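Careers > Research & Engineering > Software
Posted in February by Nisreen Farah, Personnel Office
Print this page | E-mail this page

Software Engineer, Grasp Planning and Control (Ref. 42)

The Bitar Institute, Trekalthorpe, invites applications for a full-time position in its Manipulation Software Group, led by Thirumalai D'Souza. The appointment is for 3 years.

Duties

The engineer will maintain Forkura, the group's planning and control stack, and will be responsible for its grasp planner, collision checks and log replay tools. Current work covers approach motions to everyday objects, such as a mug, on a tabletop.
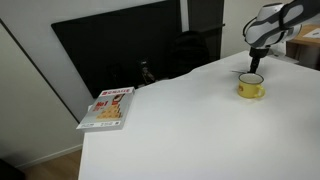
Requirements

- A degree in computer science, engineering or a related field
- Sound working knowledge of C++ and Python
- Experience with motion planning or camera-based perception

How to apply

Send a resume and a code sample of no more than 16 pages to Annunziata Caputo, Room 68. Questions regarding the duties may be directed to Mr. D'Souza. Applications are accepted until the position is filled.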